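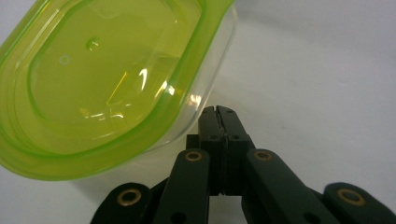 March 7, 2020

**Sourdough culture storage, second run. Kurow bench, entry by M. Verschueren**

Present for the morning session: Chunhua Ren, Thijs Aerts and the undersigned. Florencio Quintana joined after the midday feed and read the notes of the first run before signing them.

**Purpose**

To establish whether the Kurow rye culture may be held in the cold cabinet between teaching blocks without loss of rising power. The first run, closed in December, was not conclusive. Two feeds were missed over the holiday and the flour was changed part of the way through, from the Lovard wholemeal to a finer rye from the same mill. The results were kept but should not be quoted.

**Flour and water**

All feeds in the present run use the Lovard wholemeal rye from a single sack. The sack was opened by T. Aerts and is marked on the fold. Water is drawn from the tap in the preparation room and left to stand overnight in the covered jug. It was agreed that filtered water would not be used, as the teaching kitchen does not have it and the method must be one that the students can repeat.

**Procedure**

1. Mix 600 g of flour with an equal weight of standing water and 98 g of ripe culture.
2. Stir until no dry flour remains. Scrape down the sides.
3. Divide between the cabinet samples and the bench sample. Mark the starting level on each vessel.
4. Leave all samples at room temperature for 2 hours before the cabinet samples are moved.
5. Record level, smell and surface at each reading. Do not stir before reading.

Step 4 is new. Chunhua Ren proposed it after comparing our first run with the Krishnan method, in which the culture is allowed to become active before it is chilled. The earlier samples went into the cold directly after mixing and were slow to recover.

**Observations**

Bench sample: rose steadily and had a slightly domed top at the midday reading. Smell mild, a little like apple skin. By late afternoon the dome had flattened and the smell was sharper. This agrees with the behaviour recorded in the first run before the change of flour.

Cabinet samples: little movement after transfer, as expected. Surface smooth. One sample showed a thin grey liquid along one side at the last reading. T. Aerts considers that this sample was mixed too wet. I am inclined to agree, but the weights as written down are correct, and the sample will therefore stay in the run and not be replaced.

**Equipment**

The Clunik scale drifted again during the second weighing. It was reset and the weighing repeated. F. Quintana has asked that the older balance be used for anything under one hundred grams until the scale has been looked at. Please write the name of the instrument beside each weight from now on.

The cabinet door seal has been wiped and closes properly. The thermometer on the middle shelf is the one to be read. The one in the door should be ignored, as it reads high after every opening.

**Queries raised**

Tharindu Navaratnam asks by message whether the run could be extended to 19 days, to match the gap between the spring teaching blocks. There is sufficient flour. The difficulty is the readings in the last part of the period, for which no name has yet been put down. I have replied that the extension is agreed in principle, subject to the rota.

C. Ren notes that the baking test at the end should use one plain loaf formula throughout. The seeded loaf baked in December hid the differences in crumb and told us very little. Agreed.

**Next actions**

- T. Aerts to feed the bench sample and take the morning reading.
- C. Ren to copy out the Krishnan method in full and place it in the back of this book.
- M. Verschueren to circulate the rota.
- F. Quintana to report the scale.

Read and countersigned: F. Quintana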